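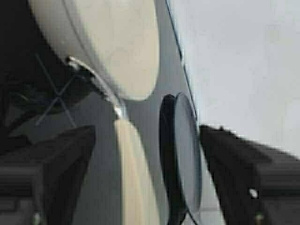
Lids and tubs: what you keep asking me

Do you keep every lid?
No! If it hasn't met its container by April, out it goes. I had over 200 when I started Undwood - a bit embarrassing.

Flat or upright?
Upright, always. I can flip through them like records, and the round ones take up hardly any room.

What about tubs with wire handles?
Handles down, biggest at the back.

Do you sell the Hivine racks?
Yes, in sets of 3. Email me if the shop page says sold out, I'm slow at updating it.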